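Workshop Tips: Setting Up a Bench for an Open Day

Notes from the Hukico demonstration, 27th July. Two arms, one table, sheet handling.

1. Mounting
Bolt each arm to its own metal plate at the near edge of the table. Recheck the bolts after 100 cycles. Keep the red button on each base facing the operator and clear of cables. 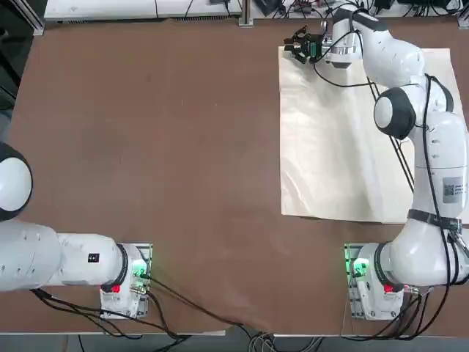
2. Sheet work
Lay the sheet flat and start from a corner. Creases shift the grip point, so smooth by hand before each run. Allow 8 seconds between runs.

3. Cables
Strap them to the arm, leaving slack at the joints. Route the rest below the tabletop.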